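The Little Tree Comes Out First

A small Christmas tree asks very little of you, and perhaps that's why so many of us end up loving it more than the big one

Every January I make the same promise, that next year I will keep things simple, and every year by the first week of December there is a stepladder in my front hall and a box on every stair. But there is one part of the season that really has stayed simple in our house, and it is the little tree. It is 24 inches tall. It lives in a hatbox on top of the wardrobe, already in its pot, and it comes out a good two weeks before its big cousin in the living room gets so much as a mention.

I grew up without one. My mother believed in a single tree, a tall one, cut on the far side of Plirndale and tied to the roof of the car with clothesline, and anything smaller she called a centerpiece. I bought my first little tree when I moved into an apartment where a tall one would have had to stand in the bathtub. I was a bit embarrassed by it, I remember. I set it on top of the bookcase and hung six ornaments on it, and then I sat down on the floor with a cup of cocoa and looked at it for most of an hour (there was no sofa yet). I have lived in bigger places since and have had a little tree in every one of them.

It is a funny thing how differently you decorate when there are only a few branches to work with. On a big tree you can hide your mistakes. A homely ornament goes around the back, a gap gets a bow stuffed in it, and with 147 ornaments up there (I counted ours one winter when I was home with a cold) no single one has to carry much. On a little tree each ball is practically the size of an orange on a houseplant. Move one of them a couple of inches and the whole thing looks different.

So let me tell you how I go about it, for whatever it's worth. I should say that I have never been trained in any of this, and that my sister, who did flowers for a living, would have plenty to add.

Start with the branches. An artificial tree that has spent eleven months in a box comes out looking like a closed umbrella, and you have to be patient with it. I begin at the bottom and work up, pulling each branch out and down a little and then bending the tips back up. Fan them in different directions, left, right, straight at you. Most people stop too soon. If you can still see the center pole from where you'll be sitting, keep going. It takes me the length of one side of a record, and I have come to look forward to it.

If your tree has more than one kind of green in it, so much the better. The older ones were made of a single flat color, rather like a bottle brush, and they never fooled a soul. I like a tree with darker needles underneath and some paler, yellower sprigs mixed through. Put your brightest ornament where it has dark green behind it and you'll hardly need lights.

Next, think about what it stands on. My tree spent years on a folded napkin, and it was fine, but the napkin slid. These days I'm fond of anything with a bit of texture under the pot: a square of felt, a piece of burlap, even a patch of that artificial grass they sell by the foot for balconies. A plain pot in a quiet color is a blessing, too. I once had one in shiny foil, and it shouted over everything.

Then come the ornaments, and the big question of how many. For a tree you could carry under one arm, I would start with two. Red and gold, say, one hung a little lower than the other. Stand back. Leave the room if you can, and come in again as though you were company. Very often you'll find you want one or two more, something in silver to cool things down, and very often that will be plenty. 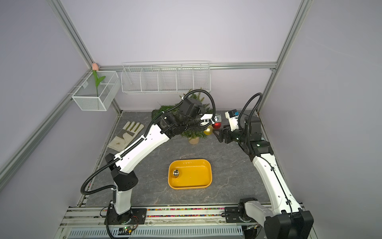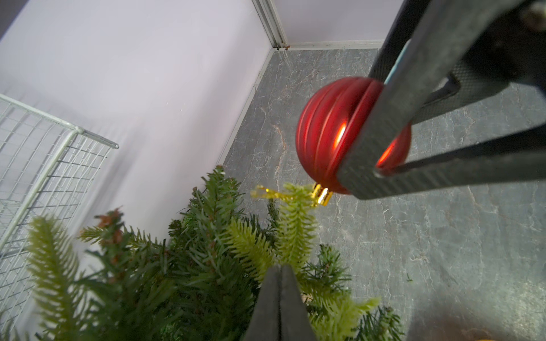
Red and gold on a small green tree, a pairing that has yet to go out of style.

I hang mine from the inside out. The tips of the branches look like the natural place, but a tip on a small tree bends under almost anything, and by dinnertime your pretty ball is resting on the tablecloth. Slide the loop an inch or two in, where the wire is stiffer, and bend the end of the branch up in front of it like a little finger. It will stay put through slammed doors and visiting cats.

About loops, I have opinions. The thin wire hooks that come in packets of a hundred are all right on a big tree, but on a little one you see every one of them. I like a loop of thread the color of the branch, or else something that means to be looked at, a bit of gold cord or a crinkly scrap of tinsel. Tinsel grips the needles nicely. If an ornament keeps turning its worst side to you, a single twist in the loop will usually bring it around.

And do give some thought to surface. Two red balls can be the same red and look like strangers if one is smooth and the other is ribbed or frosted. Smooth ones throw back the window and the lamp and whoever is standing there in a bathrobe. Ribbed ones catch the light along each ridge and glow a little, which I find very pretty on a dark afternoon. On my own tree I try to have both, and I put the smooth ones lower, where they can pick up the candle.

I lay everything out before I hang a single thing. This is a habit left over from baking, and I use a tray for it, one with a rim, so that nothing rolls off under the radiator. (I have lost two ornaments that way and found only one.) A tray has another good point as well, and that is that whatever is still sitting on it when the tree looks finished goes straight back in the box. You'd be surprised how hard it is to put the last ball away when it's in your hand, and how easy when it's on a tray.

If there are children in the house, they will want a turn, and you should let them have it. A little tree is the right height for a four-year-old when it's set on a low table, and the ornaments can be the kind that bounce. Every ball will go on the same branch. You may redistribute after bedtime, one at a time, over several evenings. I have never been caught, though I was once asked some very pointed questions over oatmeal.

I don't want you to think it takes money. The nicest ornament I own came from a jumble box at the Clondo, our secondhand shop, which sets out its Christmas things on the long table by the door and lets you dig. It's a gold one, a bit rubbed on one side, and it cost me 70 cents. The Enirar, over on the other side of the square, is the fancier place, and I do go in every year to admire the window. They had a tree in it last winter hung with 1349 glass beads, according to the card, each one threaded by hand. I stood there until my feet got cold. Then I went home to my handful of balls and was perfectly content with them.

Keep the rest of the room in mind, but don't fuss. A single artificial flower left over from spring can stay where it is. I used to clear every shelf so that it would all be Christmas and nothing else, and the house felt like a store. Now the summer hat stays on its peg and the gardening gloves stay on the windowsill, and the little tree seems more at home among them.

As for where to put it, I've tried just about everything. The kitchen counter is cheerful, but it gets greasy. The bedside table is lovely for the first night, until you reach for your glasses. For three years running mine stood on the landing, where everyone passed it on the way up and somebody or other always straightened something. At present it goes on the small table by the back window, so that it can be seen from the sink, and I get through a good deal of washing up that way.

Taking it down is the easy part. The balls go into an egg carton, the big ones into old mugs with a sock around them, and I press the branches up gently, starting from the top this time. I don't squash them flat anymore. I bought a roomier hatbox from a Sikder catalog so that I wouldn't have to, and the fluffing goes quicker for it in December.

Last year I was late about it, and the tree stood by the window until nearly Valentine's Day with one red ball still on it. I had put everything else away on a Thursday and kept meaning to come back for that one. My neighbor asked over the fence if it was some sort of tradition, and I said that it was, and so now I suppose I'll have to do it again.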